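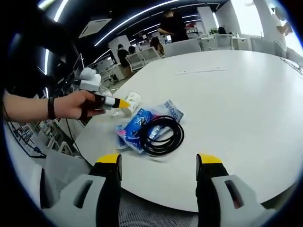
Returning items from a shared meeting room: who is responsible?
Posted in Facilities and Bookings, Plimisari Community Help

Our association hires a meeting room at the Zalewska Centre each month. Following our June booking we received an invoice for 400 dollars, described as a "clearance and storage fee" for articles left on the tables after the hire period. The hire agreement refers to leaving the room in good order but does not mention storage. Is the centre entitled to apply this charge, and what is the correct way to dispute it?
Posted by: Clunulum Secretary

3 replies

Motix_Admin
A fee of this kind should be set out in the hire agreement or in a schedule of charges supplied to the hirer before the booking was confirmed. I would recommend the following.

Write to the centre and request a copy of the schedule that applied on the date of hire. Ask for an itemised record of the articles removed, the time of removal and the place of storage. State in writing that the amount is disputed, and pay any undisputed portion of the invoice by the due date. Please also check whether a bond was lodged. Some centres deduct the fee from the bond and then issue an invoice in error, in which case the hirer has been charged twice.

If no reply is received within 10 business days, the matter may be referred to your state or territory consumer affairs office. Legal advice should be sought before withholding payment of a larger sum.

hallhirer829
Just pay it. We argued over a cleaning bill and lost our regular time slot.

Plimisari Moderator
Members are reminded that conditions differ between council-owned and privately managed venues. For council venues, fees are normally listed in the annual fees and charges document, available at the customer service counter. This thread remains open for further replies.

Viewed 1,231 times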